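How to Record Pick-and-Place Demos With a Hand-Held Gripper (Club Version)

I've been running the demo table for our robotics club since January, and I keep getting the same questions from new members, so I'm finally writing the whole thing down in one place. If you're joining the Harries project, read this before your first session and you'll save yourself (and me!) an afternoon.

What you need

The hand-held gripper, charged. A table with some room on it. One container to drop things into, and a handful of small objects that fit between the finger pads with a bit of space to spare. You'll also want the club laptop with Junerik installed, which is our own little recording program that Pouran Rahimi wrote over winter break and still fixes whenever we break it.

Step 1: Clear more table than you think you need

Your elbow needs room too. Push the laptop well back, put your phone in your bag, and wipe the tabletop down. I like to leave a wide patch of bare surface in the middle so there's plenty of choice about where the object starts.

Step 2: Check the gripper

Squeeze it open and shut a few times and watch the two pads. They should meet flat. If one is sitting crooked, look at its screws first, then snug them up with the small hex driver from the Akutetti box (please put it back, we are on our third one). Don't crank them hard. Marcelle Roussel stripped one at our first build night and we spent the rest of the evening eating pizza and looking up screw sizes.

Step 3: Start a new session in Junerik

Type your initials and the task name, all lowercase, no spaces. Hit record and hold still for 2 seconds before you do anything. Then make your move, finish, and hold still again. I used to skip the pause at the end and I lost a whole batch that way, which was a very sad bus ride home.

Step 4: Make the move

Come in from above at an easy, boring speed. Open the fingers before you get there, let them straddle the object, close, lift, carry it over the container and let go. Keep your wrist loose. If you fumble, just finish the attempt and mark it as a miss afterward. We keep the misses in their own folder, so don't delete them!

Try to picture what the camera on the tool is getting. Beginners tend to swing in sideways and end up with a big blurry wall of container for half the clip. Some of that is fine, and you can't avoid it completely when the container is close by.

Step 5: Change something every time

This is the part everybody gets lazy about, me included. Move the object. Turn it. Slide the container over to the other side, or start your hand from farther away. When I trained our first model, Flarnen, I had put the object in nearly the same spot for all 265 of my clips, and the arm would go to that spot no matter what. Object six inches to the left? Flarnen politely grabbed air. We mixed up the positions, recorded a lot more, and by the spring showcase we had 2,556 clips from the whole club and an arm that could find things on its own most of the time.

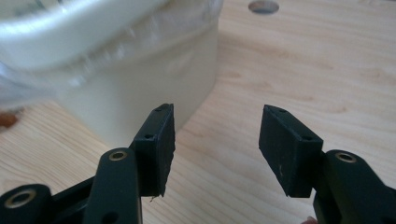 Step 6: Take breaks and back up

Your hand will get tired before you notice it, and tired hands make sloppy clips. I stop after every page of the log sheet and copy the folder to the club drive while I shake out my fingers. Check that a couple of the copies open and play all the way through.

If Junerik freezes

Close it, unplug the gripper, count to ten, plug it back in, and open the program again. The clip you were on is gone, but everything before it should be in the session folder. If it freezes twice in one session, write down what you were doing and leave a note for Pouran on the whiteboard.

The log sheets are in the blue binder next to the laptop cart. Fill in your row before you leave, even if you only got through a few clips.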